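Pantry day at our place

Posted Mar 4, 2022

If you've been reading for a while you'll know I get a bit excited about unpacking groceries. I grew up with a pantry that was basically one shelf and a bread tin, so having a proper cupboard to fill still feels like a treat! 

A bit of background first. We do one big shop at Wolico, the bulk place out past the railway crossing, and top up on fruit and milk as we go. The last big one came to $278, which made me wince, but it has to be spread over a lot of dinners (and a truly silly amount of baking). My budget is meant to be $248. I blame the spice aisle.

Everything gets unpacked onto the white table before it goes anywhere near a shelf. I find I put things away far more sensibly if I can see them all out in the light first — otherwise the flour ends up behind the vinegar and I buy another bag a fortnight later.

THE NUT JAR

Brown nut pieces in a clear plastic jar with a golden lid. I use them on porridge, in muffins, and by the handful when I'm meant to be cooking something else. If your kitchen gets warm, keep yours in the fridge, as they do lose their flavour. 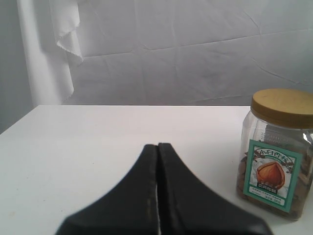

OUT ON THE TABLE

The jar again, this time with company: a tall brown paper bag with a twisted handle, a bottle of something bright yellow and grainy with a white cap, and a long packet in glossy plastic lying in front. I save every paper bag that's still in decent shape. They're perfect for potatoes and onions, and when they finally give up they go in the compost.

I've got 5 folded behind the cupboard door at the moment and my rule is to stop there, though I'm not very good at rules. Paper also breathes in a way plastic doesn't, so the onions seem happier. Flatten the bags along their original creases and they'll take up hardly any room.

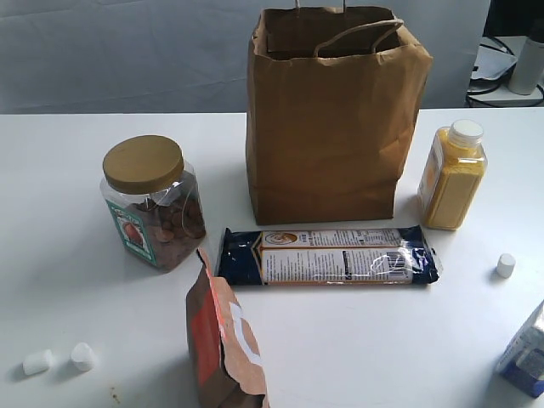
Sibel Keskin wrote to say that she decants nothing at all any more. She used to have matching containers for the lot, and got tired of guessing which flour was which, so now the packets go straight on the shelf with a peg on top and the best-before date facing out. Her one exception is rice, which she keeps in a big lidded tub after a run-in with pantry moths last September.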